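Triltside Teach Kit: push-tool teleoperation and hand guiding for small arms
Posted by Hanyu Fang, Mar 8, 2019

Hi! So you've got an arm, you want to show it how to do something, and you'd like to be collecting demonstrations by the end of the afternoon instead of soldering. That's the person I built this kit for (that person was me).

The Triltside Teach Kit is a tool rod, a clamp-on collar and a small software package called Bustska that lets you drive the arm by hand or from a game controller and save what you did. You bring the arm, the computer and something for it to do. I sell it in one version only, I pack every box myself, and I use the same kit on my own bench nearly every day.

What you get

Tool rod with rounded tip
Clamp collar, two halves, with bracket plate
Hex key and 4 spare screws
USB cable, 2 m
Bustska license for one computer
Printed quick start card

Two ways to teach

Hand guiding is the one everybody tries first, and I get it, it's really fun. You put the arm in its free mode, hold it just above the collar and push the tool wherever you want it to go. Bustska records the joint positions and the tool position, and plays the whole thing back when you're done. It's great for short moves and for finding good start and end poses. The catch is your own arm! If you have a camera watching the table, you'll be in half the video, and anything you train on that footage is going to get used to seeing a sleeve.

Remote control is what I use for everything longer. I drive with a pad called the Gamer from a little company named Szűcs, mostly because it has soft sticks and I'm heavy-handed. Left stick moves the tool across the table, right stick does height, and the shoulder button is a hold-to-move switch, so if you drop the pad the arm just stops. Any standard USB pad will do though, and you can remap all of it in the settings.

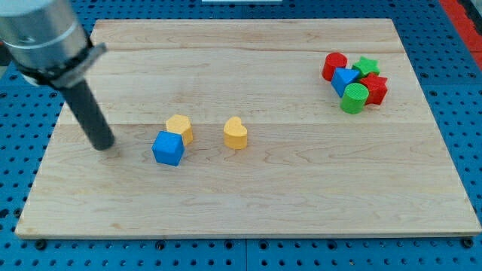
My favorite starter task is still block pushing: nudge one shape over to another, or gather a few of the same color, with nothing to grab and nothing to drop. Pushing sounds too easy until you've tried a cube off-center and watched it spin away from you (give it a minute, you'll get the feel). Set your height limit first so the tip stays just clear of the table, then do a few practice runs with recording off. I like to say the goal out loud before each take, something like "push the blue cube to the yellow heart," and type the same words into the note box so the recording and the instruction stay together.

Recording

A take starts when you press the record button and ends when you press it again. Each one gets its own folder with the motion log, your note and the video if you've plugged in a camera. The motion log is sampled at 10 readings a second by default. You can go higher, but I never have for pushing. Takes you don't like can be tossed with one button on the pad, and please do toss them! I kept every clumsy run from my first month and spent a good part of June sorting them out again.

How many takes do you need? It depends a lot on your task and what you're training. For one push between two fixed spots I've been happy with a small batch. For mixed shapes in random places my own set is up to around 1000, and I still add to it when I'm in the mood.

Fitting it

Slide the collar halves around the last section of the arm, line the bracket plate up with whichever side you can reach easily, and tighten the screws a little at a time, going back and forth. Snug is enough. Run the setup screen once so Bustska knows how long the tool is, and run it again any time you take the rod off. I skipped that step once and scratched a perfectly nice table.

Good to know

The kit does not include an emergency stop. Use the one that came with your arm and keep it within reach, especially when hand guiding.
Your arm needs a free or gravity mode for hand guiding. Remote control works without it.
Bustska does recording and playback only. Training is up to you, and the logs export as plain CSV.

Price is $600, shipping included in the US. If you aren't sure the collar will fit your arm, measure across the last section and send me the number before you order. I answer my own email, usually the same evening.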